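Flurkine thread bc people keep asking how we keep the folding cell running. typing this between cycles so bear with me

1/ Flurkine = one arm, two fingers, one white table. Folds cloths and small towels. Lives at Skivstead, bay by the loading door, which is drafty and yes that matters, I'll get to it

2/ Sunday is maintenance. Power off at the cabinet, tag on, THEN hands in. Larasati Rondonuwu taught me that order and she checks

3/ Fingers first. Wipe the inner faces with a dry cloth, nothing wet. Lint packs into the groove that runs down each one and then thin stuff starts slipping out. Wooden toothpick gets it out. Metal pick chews up the groove, ask me how I know

4/ Tip wear. Little chips are fine for cotton. Run your fingernail over them, if it snags a nail it'll snag a knit. Sand lightly or swap the pair. We swap as a PAIR, always. Mixed one new with one old in August and every pick came up crooked for two days

5/ Gap check. Jog to closed, slip of paper between the tips, should drag evenly top to bottom. If it only drags at the top the finger's bent or a screw backed off. Usually the screw. 

6/ Screws: snug, then a quarter turn. Paint pen across the head so you can see if it moves. Cheapest sensor in the building

7/ Then re-teach table height. Come down slow, last 10 mm at lowest speed. Too high and you get air, too low and you're scraping grain off the table

8/ Test run is 100 picks. Treasa Ó Dhubhghaill wanted 30, Larasati wanted 100, guess who won. Log the misses by fabric, not just a total. A total tells me nothing at 6am

9/ wrist cam view from today's checks, new-ish to some of you
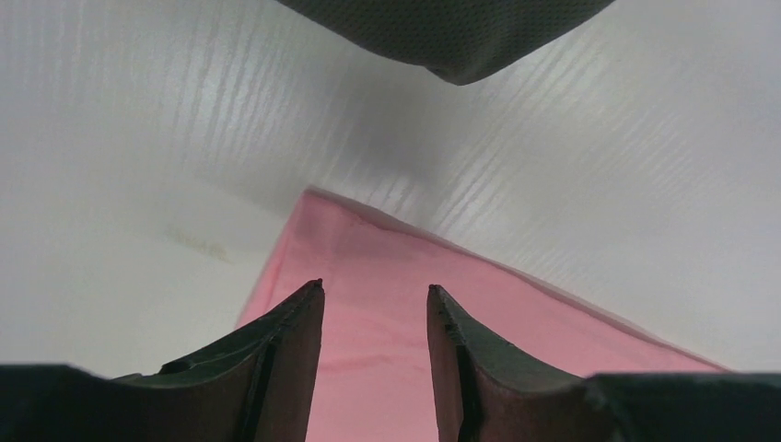
Tips over the pink one. Couple small chips on the right finger near the top, keeping an eye on those

10/ Light matters more than I thought. White table + pale cloth = the edge goes missing. Pink is easy. White on white is where it gets dumb, so those get their own light setting, saved under its own name, dont overwrite it pls

11/ Stains on the table: clean them off before the test run. The vision can read a smudge as a corner. Mild soap, let it dry all the way

12/ Draft. Loading door open = thin cloths lift at the corner. We put a strip curtain up, Zekgate had a spare. Misses went way down

13/ Spares on the shelf: finger pair, screws, paint pen, toothpicks. Someone keeps taking the toothpicks

14/ next wk is the wrist cable, seperate thread. ok cycle's done gotta go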